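4.3 Storing Small Appliances in the Drernholm Wall Cabinet

This section applies to hair dryers, curling irons and other corded items kept in the Drernholm cabinet. Complete the wall mounting in Section 4.2 before loading any shelf.

1. Unplug the appliance and allow it to cool fully.
2. Wind the cord in wide, even loops. Do not pull it tight where it enters the handle.
3. Place the appliance on the middle shelf with the handle toward the door.
4. Close the door until the latch clicks. If it does not click, move the item back and try again.

CAUTION: Never store an appliance while it is plugged in. The cabinet has no vents, and heat may damage the inner lining.

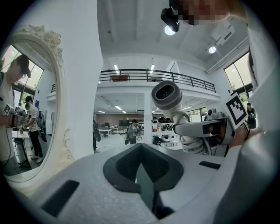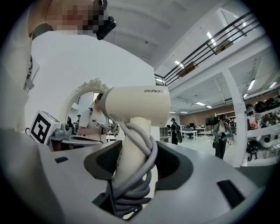 Figure 7. Coiled cords: white (first picture) and gray, on a hair dryer handle (second picture).

NOTE: The cord hook supplied with the cabinet is optional. It fits either side wall and is held by 2 screws from the Trundon hardware pack.

5. Check the shelf pins every 12 months. Replace any pin that is bent or loose — do not attempt to straighten it.
6. Wipe the shelves with a damp cloth and dry them before returning items. Do not use bleach or scouring powder.

CAUTION: Do not place the cabinet within 300 mm of a shower or tub. Steam will cause the door panel to swell.

Replacement pins and latches may be ordered from Florkard customer service. Please quote the model number printed inside the door. Requests under warranty should be addressed to Salim Mwakalinga, Parts Office, with a copy of the receipt.

Section revised 10/07/2024. Continue to Section 4.4, Adjusting the Door.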